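Gisden Two-Arm Bench Kit — Reader Review
Posted 23 November 2022 by Dorothy Pearce

I have been meaning to write this up for months, and my friend Leanne Goodall finally told me to sit down and do it (she has heard most of it over the phone already, poor thing). We bought the Gisden two-arm kit for the back room at Rudd, where a few of us teach evening classes in hands-on automation, and I think I know it well enough by now to say what I love and what I'd change.

The kit comes as a stack of flat boxes, and the longest part of the build is the enclosure. Two of us took up to 16 hours over it, with plenty of tea. The aluminum rails go together with a hex key and a bit of patience. The instructions are good until you reach the wall panels, and then they get rather breezy, so do yourself a favor and lay the panels out on the floor first. You can order them plain gray or printed. We went for printed, and I have never once regretted it!

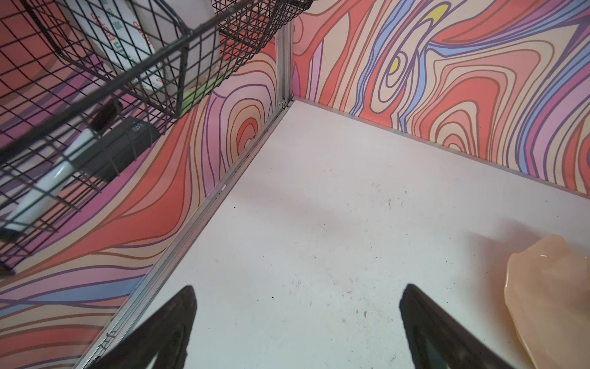 Back corner from the wrist camera, with the side basket in easy reach.

The white base panel is my one real grumble about the materials. It shows every speck and every scuff, and I can wipe it down before class and still be embarrassed by the end of it. A mid-gray would be so much kinder. I wrote to Gisden and got a very nice answer from Verena Aigner, who said a darker panel is on their list, so perhaps there's hope. The mesh baskets, on the other hand, are a lovely touch and cost very little extra. Ours fill up with tape and pens and little boxes, the way any shelf does.

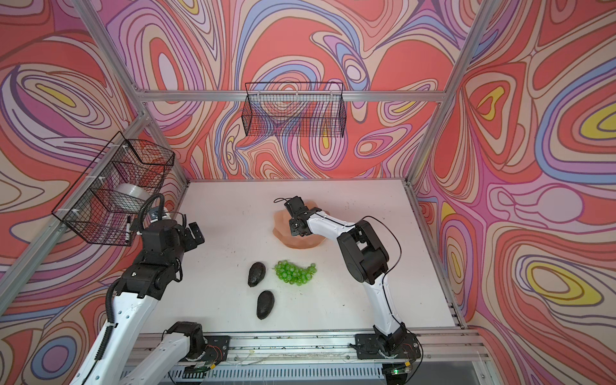
Reach was the thing I worried about most before ordering, having been let down by the Zustidach kit we had before, where the arms could shake hands and not much else. With both Gisden bases bolted to the same front rail, I expected a lot of bumping in the middle. There has been some, I won't pretend otherwise, but the long links help a great deal, and one arm can be busy with something soft toward the back while the other stays over by the left wall. Soft things are a good test, by the way. Anything with a floppy edge that curls up around the fingers will teach you more about your grip settings than a dozen wooden blocks — start there once you have the basics.

Two smaller points. The wiring at the bases is left rather open, and I'd have liked a simple cover in the box. And the setup software wanted restarting 2 or 3 times on the first evening, though it has behaved since the December update last year.

Would I buy it again? Yes, and I'd order the second basket straight away this time. I give it four stars out of five, and the missing one is for that white floor.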